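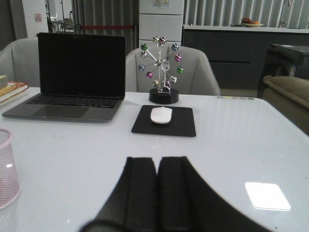
Last changed: April 2019

To: Nelinmont Housing Data Users list
From: Rania El-Sayed, Harju Housing Research Office
Subject: Re: Vacant units in the rental survey

Dear list members,

Thank you to Mr. Kerr for his message, which I quote in part:

> The rental vacancy rate for Nelinmont is lower in the new release than in
> the building permit file for the same area. Our office at Arnunent has to
> give one number to the county. Does the survey leave out units that are
> finished but not yet listed? And are seasonal homes counted as vacant?
>
> Gillespie Kerr

The two sources measure different things, and some gap between them is to be expected. The permit file records a unit when its final inspection is signed. The rental survey records a unit as vacant for rent only when it is ready to live in and is being offered to tenants on the day of the interview. A finished apartment that the owner has not yet put on the market is placed under "other vacant" and does not enter the rental vacancy rate.
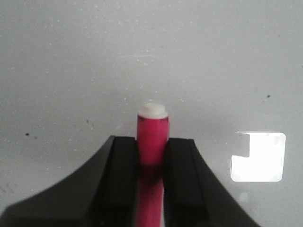 Pink tube with a white cap.

Seasonal homes are treated separately. They are part of the total housing stock but are left out of both the rental and the homeowner vacancy rates. Users who add them back in will get a much higher figure, and it should not be compared with our published tables.

Sample size also matters in an area this small. The Nelinmont sample for the present release was 2092 addresses, and 80 of these were dropped after the field visit as demolished or converted to business use. Changes from one release to the next should be read together with the margin of error in the last column of the table. For the county report, I would suggest using the survey rate and citing the permit count in a note - the two should not be averaged.

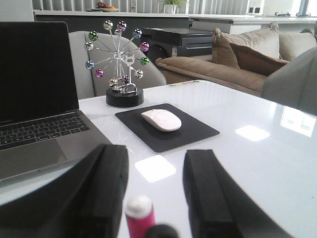

Changes to the tables

Table 8 will now show "other vacant" units by reason: held for repairs, held for family use, in legal proceedings, and finished but not listed. Earlier releases gave only the total. The Zaseo district will be reported on its own for the first time, having been combined with Nelinmont until now.

Members who keep their own copies of the older tables should check the column order before adding new rows. The rate and the unit count have changed places.

Further questions on definitions may be sent to the list, so that other members can see the replies. Requests for special tables should go to the office directly.

Sincerely,

Rania El-Sayed
Harju Housing Research Office

Contact the list owner | Copyright Harju Housing Research Office | Back to top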